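Plireo 정치 블로그 댓글 말뭉치
README / 데이터 카드, 마지막 수정 2021-05-03

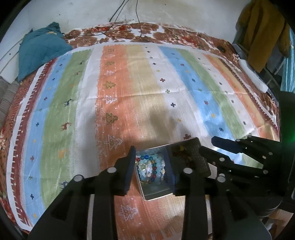 개요
지역 정치 블로그 글이랑 거기 달린 댓글 모음. 세금, 경기부양 예산, 지방선거 얘기가 대부분. 논쟁 어조 분류용으로 만들었음. 글 2,171건, 댓글은 3,000개 이상. 정리 담당 Sivaprasad Nair.

출처
블로그 세 곳: Londholm, Achari, Wallotier. 운영자 허락은 메일로 받음. Wallotier는 10월 이전 글만 허락해줬으니 그 뒤 글은 없음. 나중에 추가될수도 있음.

파일
posts.tsv - 본문
comments.tsv - 댓글, 글 번호로 연결
labels.tsv - 어조 라벨
split.txt - 학습/검증/평가 구분

열 설명
post_id: 글 번호. 중간에 빈 번호 있음 (삭제된 글)
blog: 블로그 이름, 소문자
title: 제목. 없는 글은 빈칸
body: 본문. 공유 버튼 문구랑 메뉴는 지웠는데 Achari 쪽은 덜 지워짐
reply_to: 답글이면 윗댓글 번호, 아니면 0

라벨
3종류. 동의, 반박, 기타. 비꼬는 댓글은 반박으로 넣음. 애매하면 기타. 두 명이 따로 달고 안 맞는 건 다시 봤음. 처음에 '조롱' 라벨도 있었는데 반박이랑 자꾸 겹쳐서 뺐음. 옛날 버전 쓰는 분은 labels_old.tsv 말고 labels.tsv로 바꿔주세요.

전처리
- 닉네임은 전부 user_숫자로 바꿈
- 메일 주소, 전화번호 삭제
- 본문 2,000자 넘으면 자름. 원문 길이는 len 열에
- 욕설은 그대로 둠
- 맞춤법 안 고침

알려진 문제
- Londholm 댓글 시간대가 뒤죽박죽. 순서 정렬할 때 시간 쓰지 말고 댓글 번호 쓸 것
- 중복 글 좀 있음. 제목만 다른 경우도 있어서 자동으로 다 못 잡음
- 세 블로그 다 성향이 한쪽으로 쏠려 있음. 여론 추정 같은 데 쓰면 안됨
- 인용문 표시가 블로그마다 다름. 인용한 부분이 글쓴이 의견처럼 들어간 데가 꽤 있슴
- 따옴표 안 닫힌 줄 때문에 엑셀로 열면 깨짐. 탭 구분으로 직접 읽으세요

사용 조건
연구, 수업용만. 재배포할 때 이 파일 같이 넣어주세요. 작성자 신원 찾으려는 시도 금지. 본인 글 빼고 싶은 분은 글 주소만 보내주시면 다음 버전에서 뺍니다.

할 일
평가셋에 Wallotier 글이 너무 적음, 다시 나눌 것
reply_to 깨진 행 확인
라벨 지침 문서 올리기 (초안만 있음)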